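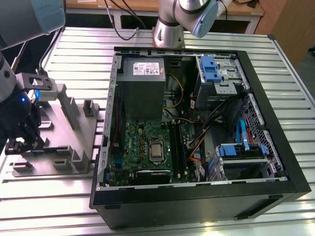

Humaira Bugti, a partner in the business group at Phelan, has been named this year's recipient of the Prakell Pro Bono Award, which goes each December to a lawyer in the region who has given an unusual amount of time to clients who could not otherwise pay for help. Her neighbors on the third floor will be delighted, and so will a good many shop owners around town, because for the past seven years Humaira has spent her free evenings helping very small businesses with their leases, supplier contracts and the sort of letters that arrive in stiff envelopes and sit unopened on the counter. A fair number of those clients work in repair, and if you have ever looked into a desktop tower lying on its side with the panel off, the power supply up in one corner with its label full of tiny print, you will have some idea of how a commercial lease looks to a person who fixes computers for a living. Humaira likes to say that both can be understood by anybody, given a good light and somebody patient in the next chair.

The award was announced at the annual dinner, where Humaira was joined by her parents, her two sons and a table of colleagues who had kept the secret for the better part of a month (no small thing in an office where news of a birthday cake travels in minutes). She logged 191 pro bono hours over the past year, on top of a full practice advising family-owned companies on sales and succession.

"I was asked to look over one lease for a friend of a friend, and I enjoyed it so much that I asked whether she knew anyone else," Humaira told the guests. "She did. She knew everyone else, I think."

That first lease led to the Prendis Clinic, the evening walk-in service that Humaira started with fellow attorney Fahad Zaidi and that now has 4 attorneys on its regular schedule. Visitors bring whatever paperwork they have, in folders or grocery bags or on their phones, and sit down with a lawyer for as long as it takes. The doors open at 6 p.m. and are supposed to close at 8, although Fahad admits that the closing time has always been more of a hope.
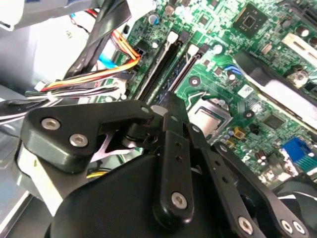 A longtime colleague looks back

Fahad, who nominated Humaira, spoke warmly of the early days, when the two of them shared a folding table and one working printer. He recalled a bakery owner who had been told she would owe 900 dollars for a repair to the building's back stairs. Humaira read the lease through twice, found the clause that placed the stairs with the landlord, and wrote a one-page letter so polite that the landlord called to thank her for it – and then paid for the stairs.

"She doesn't make people feel foolish for not having read something," he said. "I've picked up more from sitting beside her than I care to admit in front of the younger associates."

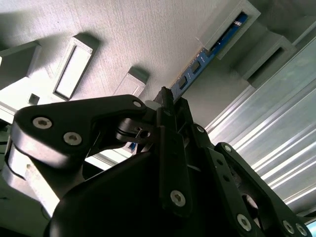 Repair and small workshop businesses are among those the clinic welcomes.

The award comes with a grant from the Zoltach Fund, which Humaira has asked to have paid straight to the clinic. It will go toward interpreter services, a second printer and a set of plain-language guides on leases, hiring and customer agreements.
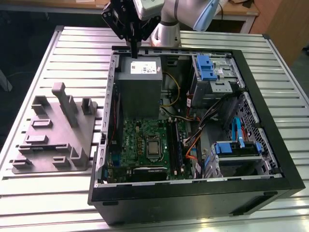

The first of those guides, on customer agreements, should be ready in the spring, and Humaira has been writing it herself on the train. It walks through what a business ought to put in writing before it accepts someone else's property, with a whole chapter on equipment left for service. Take a computer that has been opened up on a worktable, with the motherboard and processor in plain view and a robotic arm reaching in over the power supply: the guide suggests that the agreement say who will do the work, what tools or machines may be used, and who pays if a part is damaged along the way. Printed copies will be free at the clinic, and Humaira would be very glad to hear from any owner willing to read a draft and tell her where it gets dull.

Attorneys who would like to take a turn at the Prendis Clinic are invited to get in touch with Fahad Zaidi at Phelan. No background in business law is needed, and there is usually soup.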